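Clips left in after keyhole surgery, should they be there?
Saber
Posted Monday in Surgery and recovery

Hello all. My mother had an operation done with the keyhole method, with the surgeon working from a console. She is home and doing well. In her discharge paper there is one line which says "metal clips in place" and nothing more. She is 81 and she worries that somebody forgot something inside of her. I read a little, but every page uses difficult words. What are these clips for, and do they come out later? Also, why would a surgeon use clips and thread in the same operation? I thought it is one or the other.

2 replies

Plotness
My uncle has them for 9 years and never had any problem. At the airport also nothing rings. Tell her to relax and drink tea.

Mohcine Younis
I worked many years as a theater nurse, first in my country and then here, so I will try to explain with easy words. Please remember that I don't know your mother's case and only her surgical team can say what was done.

A clip is a very small piece of metal or plastic which is pressed closed over a vessel or a small duct, so that nothing passes through it. In most operations the clips are meant to stay. The body makes a thin tissue over them and the person does not feel them. When the paper says "in place", it normally means they were put on purpose – it is a note for the next doctor who looks at an X-ray and sees small bright lines.

About thread, your thinking is logical, but the two things have different work. The clip is fast and good for something narrow that can be closed from outside. The thread is better when two edges must be brought together, or when the place that bleeds is too wide or too flat for a clip to hold. So it is quite usual to see both in the same small area. 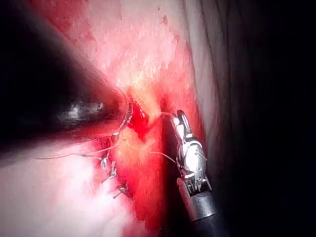

Some surgeons also prefer to put a stitch near a clip when they are not fully satisfied with it. This is a habit of the person and does not mean there was a mistake.

What I would do is call the ward and ask for the full operation report, because the discharge paper is only a short version. Ask 2 things: what material are the clips, and is there any limit for an MRI. Many modern clips are fine for MRI, but the staff there will want to know before. Write the answer on a card and let her keep it in her purse.

If she gets fever, strong pain, yellow skin or a belly that becomes hard, then don't wait for answers on a forum – call the hospital the same day.

Saber
Thank you very much Mohcine, I read it to her and she is calmer. I will call the ward in the morning.

Divville
Same question for my husband, so I am following. His report says the clips are titanium, if it helps somebody.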